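Robot Helpers Still Slower Than a Teenager, Govthorpe Shopkeepers Find

Govthorpe, August 9, 2026

The future of housework was due at ten in the morning and got going at twenty to eleven, after a hunt for an extension cord.

About 600 people would have been a crowd. The back hall of the Stodell housewares store held a good deal fewer than that, most of them there for the sale on bath mats, when Rulgate set up its tables and invited the town to see what machines can do with an ordinary list of chores. The list had been written by shopkeepers and customers in March, and it shows. Wipe a table. Pair socks. Put the lid back on the thing the lid came off. Face the cans on a shelf so the labels point out. Break down a cardboard box. There are 13 jobs on it, none of which anyone in the room had ever thought of as difficult.

By closing time the machines had managed seven of them to the satisfaction of Nasrin Ranjbar, who runs the store floor and was given the job of judge on the grounds that she is hard to please.

"I would keep the one that does the cans," she said. "I would not leave it alone with the glassware."

The can-facing was the hit of the morning. An arm on a wheeled base went down a shelf of tomatoes, turned each can a little, thought it over, and turned it a little more. It was slow, but it didn't wander off to look at its phone, and a shelf it had finished stayed finished until a small boy got to it. Ranjbar timed a member of her own staff on the next shelf over. He was done before the arm reached the second row, and he then faced the beans without being asked, a thing she said she had never seen him do before.

Box breaking went less well. The machine found the flap, lost the flap, found a different flap and folded the box into a shape that Ranjbar described as "still a box." Socks were paired correctly when they were striped. Black socks were paired with great confidence.

Sarla Sengar, who leads the home chores work at Rulgate, took all this in good spirits. She has been to enough demonstrations to know which parts people go home and talk about. The trouble, she said, is that a chore is rarely one chore. Clearing a kitchen table means knowing what is trash, what is lunch and what is your daughter's science project, and then picking each of them up in a different way.

"Everybody asks me about the brain," Sengar said. "I spend half my week on fingertips."

Fingertips were given a table of their own. Rulgate teaches its arms partly by having people do the work first, holding a gripper by hand and squeezing it open and shut while a camera on it records what the fingers see. The company is working from 1,249 of these recordings for the tabletop jobs alone. Visitors were invited to add to the pile, and a line formed for this that was longer than the line for the bath mats.

It is an odd sensation. You know perfectly well how to pick up a spoon. You have done it every day since you were two. Put a pair of plastic fingers between you and the spoon and you are suddenly the slowest person at the table, nudging it along the wood with everyone watching. This reporter took four tries to lift a clothespin and would like it known that the clothespin was very flat.

Jyoti Tiwari, a retired seamstress, lifted hers on the first go and then asked if there was anything harder. She was given a button. She lifted the button.

"You have to come at it from the side," she told the people behind her, several of whom had been coming at it from above for some time.

The pads on the fingertips take most of the punishment, Sengar said. They have to be soft enough to hold on and tough enough to be dragged over a table all day, and so far the material that is both has not been found, or at least not at a price she can get signed off.

Frayed pads and an empty grip, at the tabletop station:
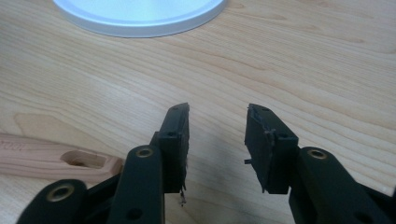
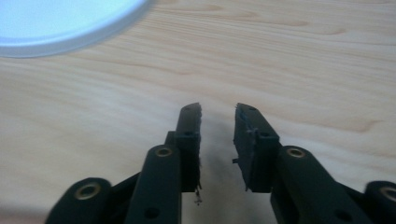 Whether any of this adds up to a helper in the house depends on whom you ask. Lech Sowa, who owns the Goel hardware shop across the street, came over on his lunch break and stayed for an hour and a half, which he noted was a longer lunch than any robot would be allowed. He would like something to sort returned screws by size. It was not on the list. Sengar wrote it down, and said small shiny things that roll are not her favorite.

"So that's a no," said Sowa.

"That's a not this year," said Sengar.

Sowa's own view is that the shop floor will get there before the living room. A shelf is where it was yesterday. A living room has a dog in it. He also pointed out that the can-facing arm needed somebody standing next to it all morning, and that this somebody had two working hands and could have faced the cans. Rulgate's answer is that one person will eventually watch over several arms at once. Sowa wondered who was going to tell that person.

The question of jobs did come up more than once, usually from parents of the teenagers who hold them. Ranjbar said she has two openings on the evening shift, has had them since spring, and would interview anyone or anything that turned up on time. The arm was not asked about its availability.

Montserrat Cortés, who cleans houses in the north end of town and had come with her sister, was less worried than most. She watched the table-wiping demonstration from beginning to end. The arm made long, even strokes and covered the whole surface, and it went around a coffee mug in the middle with real care.

"It didn't lift the mug," she said. "Under the mug is where the coffee is."

She went over and lifted the mug. There was a ring under it. Rulgate's people looked at the ring, then at one another, and one of them made a note. The wiping was marked down as a pass anyway, on a narrow reading of the word "wipe," a ruling that Cortés is not prepared to accept. Her clients, she said, would be on the phone before she was out of the driveway.

She did say she would hand over ovens today, to any machine that wanted them, no questions asked. Sengar told her ovens are a long way off. Cortés said that was what her nephew tells her too.

The lid job was among those that did not pass. The arm could bring the lid to the container, and on one attempt it had the two lined up well enough that people leaned in. Pressing the lid down until it clicked was another matter. Ranjbar gave no marks for a lid that is merely resting, having carried enough soup home to have opinions on the subject.

Rulgate plans to bring the same list back to Stodell next March and run it again with the same judge. Ranjbar has agreed on the condition that she can add to it. So far she has put down fitted sheets, price stickers, and getting one shopping cart out of another. Sowa's screws are on there as well, in different handwriting.

The store stayed open through the event. The bath mats sold out by three, and the hall was swept afterward by a young man with a broom.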